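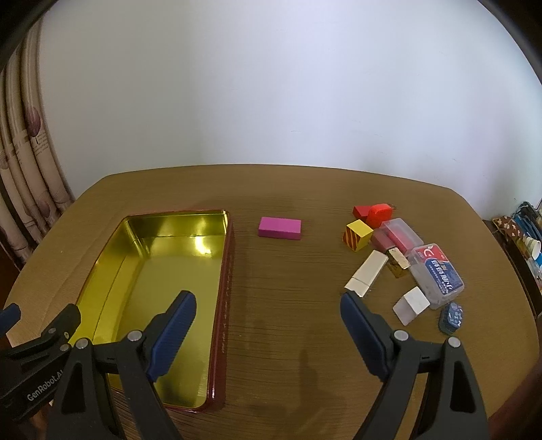
Metal tin, lid off, waiting for the table clutter.

4 min read

Home Kitchen Tidying Laundry Workshop Search

Old tins. Don't toss them. Best small-stuff storage there is and you already paid for the cookies.

Friday is my table day. Everything that landed there during the week gets a home or gets out. Blocks, little boxes, odd caps, the lot. 7 minutes on the oven timer, no more.

Tin first. Wipe with a barely damp cloth, then dry it right away, corners too – that's where rust starts. Gold lining shows every fingerprint so finish with a dry rag. No scouring pads, they scratch the shine off and it never comes back.

Sort before you fill. Big flat pieces go in first, against the sides. Cubes next. Small boxes last, standing up if the lid will still close. Clear cases can stay shut, you can see whats in them anyway.

Don't mix wood and anything sticky. Learned that one in May.

Rattles? Fold a paper towel in the bottom. Felt is nicer if you have scraps.

Tin too deep – cut down a cereal box for a divider. Score it, fold it, done. Tape optional.

Label the short end, not the lid. Lids get swapped. Masking tape and a pencil, peels off clean if you dont leave it for years.

Rough edge on the rim? 800 grit paper, a few light passes, wipe off the dust. Careful with printed rims, the color goes fast.

Table last. Crumbs off, then a damp cloth going with the grain, then dry. Curtain hangs close to the table? Tuck it back first or the hem picks up evrything.

Home Kitchen Tidying Next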